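Community Help - Workshops and Shared Spaces

Storing round parts next to a raised rail on a shared bench

Posted by Bakhtiari_Facilities, March 26, 2018

Our department is responsible for the bench room at the Jorkstead training center, which is used by four groups on a rotating schedule. We are preparing a written standard for how the benches are to be left at the end of each session. Most of the standard has been agreed upon. The remaining difficulty concerns round parts, meaning cylinders, collars and short lengths of bar stock, which are set down upright on the work surface and then left there when the session ends.

In February we recorded 14 instances of a part being moved by a later group and not returned to its original position. In several cases the part had already been aligned for a procedure, and the alignment had to be repeated. The present rule states only that parts must be "placed safely," and users interpret this in different ways.

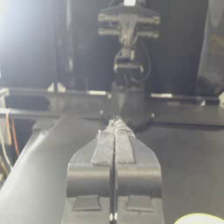 Dark cylinder at the bench, with the black rail running behind it.

We would appreciate guidance on two points. First, should a cylinder of this type be permitted to stand in front of the rail between sessions, or should all parts be returned to the shelf? Second, if standing parts are permitted, what form of marking is considered acceptable on a surface that is wiped down every day? We have tried paper labels and found that they do not last the week.

Sepehr Tehrani

It is recommended that the standard distinguish between parts that are in use and parts that are merely present. A part in use may remain on the bench if the group concerned has signed for it. Every other part should be returned to the shelf before the room is released.

For parts that remain, our own center requires a clear distance of 20 cm between the part and the front edge of the bench. The rail should not be used as a backstop. Users tend to push a cylinder against it for convenience, and the next person who adjusts the rail then moves the part without noticing.

With regard to marking, we use a thin engraved plate with a shallow ring, fixed to the surface at the agreed position. The plates withstand daily wiping. Ours were ordered from Stamix and arrived with the wrong ring diameter - please confirm the measurement in writing before the order is placed.

The name of the responsible group should also appear on the sign-out sheet, together with the date on which the part will be removed. Entries without a removal date should be treated as expired.

Iltalari Office

We tape ours. Colored vinyl tape, one color per group, four short strips placed as a cross with the part in the middle. It must be replaced when the corners lift. The cost is very low.

Bakhtiari_Facilities

Thank you both. The distinction between parts in use and parts present will be added to the draft. We will try the tape on one bench before any plates are ordered. Could Mr. Tehrani confirm whether the 20 cm distance is measured from the center of the part or from its nearest side?

Sepehr Tehrani

It is measured from the nearest side. An earlier version of our rule said "from the part" and was read both ways, so the wording should be explicit.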